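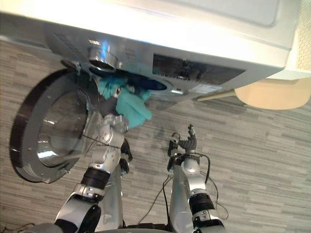
Page last updated: 20 April 2018

Open studios, closed doors: notes from the Prelach weekend

The open studios weekend at Prelach has been and gone, and if you missed it you have a reasonable excuse, as the signs pointing to it were put up on the wrong side of the canal. A fair number of people spent Saturday morning walking confidently towards a tyre depot. One couple told us they had looked round the depot quite thoroughly before asking when the art started, and that they had rather liked it.

For those who did find the building, there were 24 studios open across three floors, a bar made from two doors and a lot of optimism, and the annual members' show in the long room on the ground floor. The show had the title "Soft Landing", chosen by ballot. We understand the ballot was close and that the runner-up cannot be printed in a newsletter that goes to schools.

The members' show first, as it was the thing most people came for. It is an open hang, meaning that anyone who pays the subscription gets a space on the wall, and the quality runs from very good indeed to somebody's holiday. This year the long room had been painted a dark green that made the drawings look expensive and the watercolours look as if they were being punished. Pencil did best. There was a run of small graphite studies of pylons by the stairs, each one no bigger than a postcard, that had people standing with their noses almost on the glass. All of them had sold by Saturday lunchtime and quite right too.

Painting was a more mixed business. There is a fashion at the moment for leaving a good deal of the canvas bare, and in the right hands it gives a picture room to breathe. In other hands it looks like the van came early. The best of the large works was a grey harbour, painted mostly with a decorator's brush, and hung so high above the fire door that you had to back into the bar queue to see it. Several people did this without meaning to, and so discovered both the painting and the gin.

Upstairs, the printmakers had the first floor more or less to themselves and had organised it like a small, well-run country. You were handed an apron at the door whether you wanted one or not. For three pounds you could ink up a lino block and pull your own print, and the queue went down the stairs for most of Sunday afternoon. I now own a slightly smudged heron. It was supposed to be a heron when I was handed the block, at any rate. The etching press, a monster that needed its own crane when it was moved in, was being demonstrated on the hour and drew the sort of hushed crowd you normally get for steam engines.

The textile studios were tucked at the back behind the goods lift, and deserved a better spot. Weaving is a slow thing to watch but a pleasant one, and there was a bench. The big piece there was a long indigo cloth called Trirnton, after the village where the weaver grew up, with a band of undyed wool running through it to stand for the river. I was told that the river floods most winters and that the band gets wider towards one end on purpose. I had taken it for a mistake and said something kind about it, so that was a short conversation.

Ceramics had the top floor, which meant that everyone who bought a bowl had to carry it down three flights past everyone who was going up. We heard only one crash all weekend. There was an awful silence after it, and then a voice from the landing said, "It was a second anyway." There are some lovely pots being made up there at present, a lot of them in a dry, chalky white glaze that shows every fingerprint. The potters say this is part of the appeal. My mother would have something to say about that.

And so to Zustance.

Zustance, for anyone who has been away, is the group of recent graduates who took over the old boiler house last year and have been putting on exhibitions in it ever since, mostly at short notice and mostly in the dark. Their contribution to the weekend was a sound and light work called Xia. You went in six at a time, sat on a foam block, and listened to a recording of somebody breathing in a tunnel while a single lamp went from orange to a deeper orange. It lasted a good while. The handout ran to four sides and used the word "liminal" often enough that I began to look forward to it.

I went in ready to be rude about Xia and came out having enjoyed it more than almost anything else in the building. I am slightly annoyed about that. Some of it was the sitting down. But there is a moment, quite late on, when the breathing stops and you become aware of five strangers all holding theirs, and then the lamp goes out and comes back on much paler, and it is as good a piece of theatre as I have seen this year for no money. The child next to me said "again" in a loud voice. They do let you go round again if there is space.

A word on the catalogue. It costs three pounds more than last year's, has a very handsome cover, and lists the works in the order in which they were entered, when they were hung in another order altogether. Number 267 was next to number 12. People were seen walking the length of the long room with a finger in the page, like bird-watchers with the wrong book. A floor plan has been promised for next time. A floor plan was promised last time, as it happens, and was printed, and can still be found propping up the short leg of the table in the foyer.

Prices were sensible on the whole. You could come away with something framed and signed for less than the cost of a decent pair of shoes, and the red dots were going on at a steady rate by Sunday. Card payments worked on the ground floor and in one corner of the second. If you put a deposit on a work and were given your receipt on the back of a raffle ticket, please hang on to it, as it is both your receipt and your raffle ticket. The raffle has not yet been drawn.

The café did soup, ran out of soup, and did toast. The cheese scones were gone before I got there on both days, and I have decided to believe the person who told me they were dry.

Dates and odds and ends

The members' show stays up in the long room until the first weekend in May, open Thursday to Sunday from eleven until four. Sold works can be collected on the last afternoon. Please bring your own wrapping. The roll of bubble wrap in the office is for outgoing loans and has a note on it saying so, in capitals.

Xia carries on in the boiler house for the same dates. Wear a jumper. It is not suitable for anyone who dislikes the dark or small spaces, and the foam blocks are lower than they look.

The lino printing was popular enough that the printmakers are thinking of running it as a monthly evening. Put your name on the sheet by the ground floor sinks if you would like to hear when it starts. Several people have already signed as "Heron", so do use your real one.

Life drawing moves to the upstairs room for the whole of May while the long room is taken down and painted white again. Easels are first come, first served. The heater in there has two settings, off and Sahara, and the model gets to choose.

Lost property from the weekend: one child's welly (left), a pair of reading glasses in a tartan case, a very good umbrella, and a framed charcoal drawing of a goat that does not appear in the catalogue and has no name on the back. If the goat is yours, or you know whose it is, please get in touch with the office. We have had two offers for it already and would like to know whether we can say yes.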